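Trorkness updates planning software for computer disassembly and assembly

Trorkness has released version 3 of Nernen, its motion planning and perception package for robot arms that work on desktop computers. The update went out in January to existing users and is now open to new ones.

The main change is in how Nernen handles the last stretch before contact. Earlier versions planned a full path from a single overview image and followed it to the end. The new planner stops short of the part, takes a second look through the wrist camera and corrects the approach before the fingers close. Trorkness says the extra look adds 40 milliseconds to each pick.

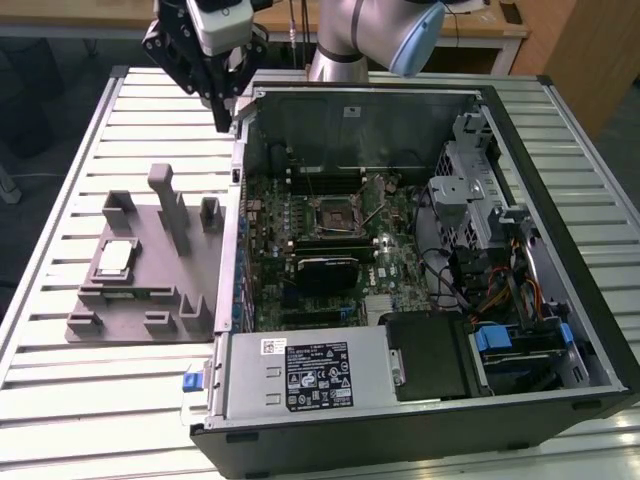
Cables remain the hardest thing to plan around. Nernen now treats a bundle as a soft region with a cost attached – the arm may pass close to it, but pays for doing so – where version 2 marked the same space as closed and often found no path at all. Users can set the cost for each region in the job file.

The company tested the release on 178 recorded jobs, among them processor placement, memory removal and power supply handling. The planner failed to find a path in 14 of them, most involving drive bays with little room for the gripper. Those cases are listed in the release notes.

Sarpong, the simulator that ships with the package, can now replay a logged job step by step and show which camera image each correction came from. Support for Stosumley controllers is still marked as experimental. Job files from version 2 load without changes, but saved camera calibrations have to be redone.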